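Sorting Sweets the Hard Way

Home builds corner, October

The candy project has entered its third month, which is two more than I promised the household. For those who skipped the summer issue: the plan is a small tabletop arm that can look at a pile of mixed sweets, pick one up and put it in a tray without crushing it, dropping it or sulking. We are calling it Perrin, after the street where the first motor burned out.

Perrin can't do any of this yet. Before he can, he needs to be shown, and the showing is done by people, with hand-held grippers, one sweet at a time. I had pictured evenings of soldering and quiet satisfaction. I have instead spent them moving wrapped candy into a plastic tray and then tipping it out again so I could move it back in.

We log every pick. The count as of this writing is 2356, and I would like it noted that I did most of them while Kazimír Kopecký "checked the cables."

The rules we settled on are short. Start with the fingers open. Come in slowly. Pinch, lift straight up, let go over the tray. If you fumble, carry on and log the fumble, as Perrin should know what one looks like. Change the layout on the cloth every 48 picks or he'll learn the cloth by heart, which he did in August, and was very smug about it. 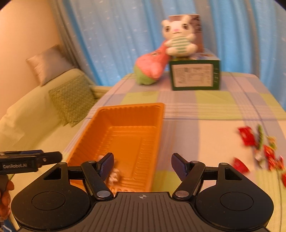
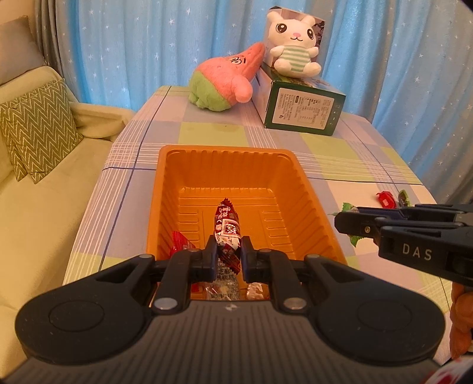 Wrappers are the trouble. A bare block of wood has the decency to stay the shape it was when you reached for it. A wrapped sweet has a twist at each end, and if you take it by the twist it swings, and if you take it by the middle it sometimes squirts out sideways and goes under furniture. Clear wrappers are worse again. Our first model treated them as a rumor. On the last test run it managed 71 percent on the red ones and then spent a long while trying to pick up a shadow.

Josiane Renaud wrote in after the summer issue to say that we were making it hard for ourselves, that she had trained her own sorter on dried beans and got it working in a weekend, and that anyone who starts with candy deserves what they get. She also asked whether we had tried softer finger pads, and said that if we hadn't, we should do that before recording another thousand picks and blaming the wrappers.

We had not tried softer pads. Two sets are now on order, and I have stopped reading Kazimír's messages on the subject, most of which say that he suggested this in July.

Next session starts at 7 p.m. at my place. Bring patience and a bag of something individually wrapped. No toffees, please. We lost a whole evening to the toffees.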